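Notebook, obituary index, Prirkham clippings

Carrying on from the last page. Box F is finished and back on the shelf. Box G is started. The clippings in G were glued to index cards at some point and the glue has gone brown, so the scanner setting used for F makes the bottom third of each card too dark. Went up two steps on brightness and redid the first batch. Old scans are in the folder marked "dark". Don't delete them yet, a few show pencil notes on the margin better than the new ones do.
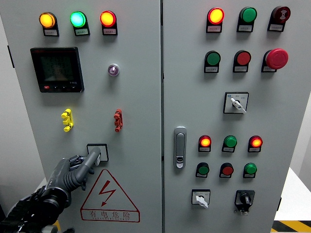 Pultbridge, November

Card count for G is 1,085. The old list says 700, but whoever made it stopped at the divider and didn't count behind it. Changed the number on the box label and in the log.

Started typing at 9:15. Fields are the same as before: surname, given names, maiden name, birth date, birth place, death date, spouse, children, parents, paper, page. Added one field, "survived by", as free text. I had been trying to split the survivors into separate lines and it took too long, and the wording in the notice is often all we have. "A niece in Tam" can't be turned into a name and should be left as it is.

Problems so far:

Married women listed under the husband's name only. Eight in the first drawer. I put the husband's surname in the surname field, left given names blank, and wrote "Mrs." plus his name in the notes. Two of them could be filled in from the children's notices further back. Need to go through the rest the same way once all of G is typed.

Age and birth date don't agree. The Jinov brothers are the worst case. The notice for the older one gives an age that would make him younger than the other. Typed both as printed and put a query mark. Not fixing these from the census, that is a separate job.

Second marriages. The notices often give the second husband and then the children with no word on which marriage they came from. We had been putting all children under the last spouse named. I think that is wrong and have stopped doing it. Children now go under the person only, with no link to a spouse unless the notice says so. Asked about this by email before lunch.

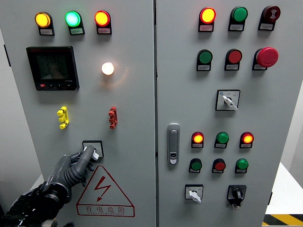 Mal-soon Wi agrees about the children and says Box D has the same mistake all the way through, and that she would sooner fix D now than find it again in a year. She also asked that the burial place get its own field, as that is what people write in for most. She has been pulling it out of the notes by hand each time.

Added "burial" after "death date". Left it blank where the notice says only "the family plot". Went back over this morning's cards to fill it in, took until 2:40.

Church names: keep the name as printed, even where the church has changed its name. The cross list can handle that. Cross list is on the shared drive, last tab.

Same person, two notices: one record per notice, linked with the record number. I merged three by mistake and had to undo them. In one of those the short notice has a sister the long one leaves out.

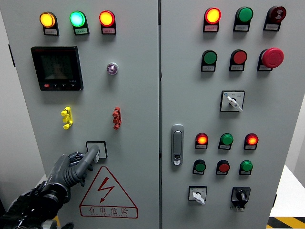
Fig. 3. Control cabinet, left door, indicator lamps lit.

Total typed across all boxes is now about 2,000. Stopped at the card for Ellery in drawer two, yellow slip in place.

To do:
Finish drawer two.
Fix spouse links in D (Mal-soon has the first half, I have the second).
Reprint the field sheet with burial and survived by on it.
Check whether the Prirkham paper changed its page numbering, the page references in the back of G run higher than any issue I have seen.
More yellow slips.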